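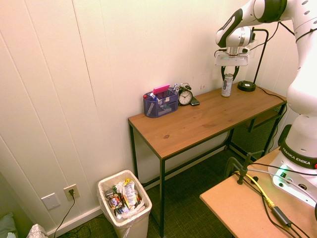

3.2 Rules for shared-space tabletop trials

Good practice for tabletop manipulation has mostly been passed along by word of mouth, and one of the real pleasures of this project was getting to write it down. The Zistgate rules cover everything an operator does between powering the arm and filing the episode, and we wanted them short enough to tape to a wall. We began with the workspace itself. Many published protocols ask for a bare table, but homes and offices do not have bare tables, and we think a standard for household tasks should say so from the first page. In Figure 3 the gripper is closed on a beverage can at the far right of the desk, with a phone, an alarm clock, and a mesh organizer to one side of it and a lamp to the other. Under our rules every one of those neighbors is a listed object: it is entered on the setup sheet, given a keep-out margin, and checked again at the end of the episode. The lamp gets a second entry for its cord, as cords turned out to be the item operators left off the sheet most often.

Figure 3. Grasp on an upright can at a furnished desk, listed-object condition.

The margin rule went through several drafts. The first version set one distance for all objects, and operators disliked it, with good reason. A heavy lamp base and a phone lying flat do not carry the same risk, and a single distance wide enough for the lamp shut off half the desk. The final text sorts neighbors into three classes (stable, tippable, and fragile) and lets the operator choose the class, provided the choice is recorded before motion starts. We were delighted by how well this worked in practice. Operators at both Zemham and Soreo agreed on the class far more often than we had hoped, and the disagreements were nearly always about things with a narrow base.

Rule 4 concerns the container being grasped. Drink cans must be empty or sealed, never open and part full, and the sheet must say which. An empty can dents under a grip force that a sealed one will take without a mark, so a success rate reported without this detail means very little. We would love to see other groups adopt this one line even if they adopt nothing else.

Rule 5 concerns cables and mounts. Any clamp holding equipment to the work surface is tightened and tugged by hand at the start of each session. Cables may rest on the mounting surface but may not enter the swept volume of the arm, and slack along the arm itself is tested by moving slowly through the full range of the task. Power adapters stay where the operator can reach them without leaning across the arm.

We applied the rules to 1201 episodes. Of these, 934 were complete on first filing, meaning that every required field was present and the closing check matched the opening sheet. A further 54 were sent back for a missing object class and were fixed from the session video. Margin violations were logged in 41 episodes, and we kept all of them in the released set with a flag, a choice we feel strongly about. Removing them would make the data look cleaner and teach the next group nothing about where the margins are too tight. The remaining returns were spread thinly over the other fields and are listed in the supplement.

The rules do not yet address floor clutter. The Joshi checklist, which we used as a starting point, treats the floor as outside the workspace, and we followed it for the first release. Operators walk there, though, and wastebaskets and floor cables are part of any furnished room. A draft Rule 9 would require a clear path from the operator's position to the stop button, and we plan to test it at Soreo beginning in January.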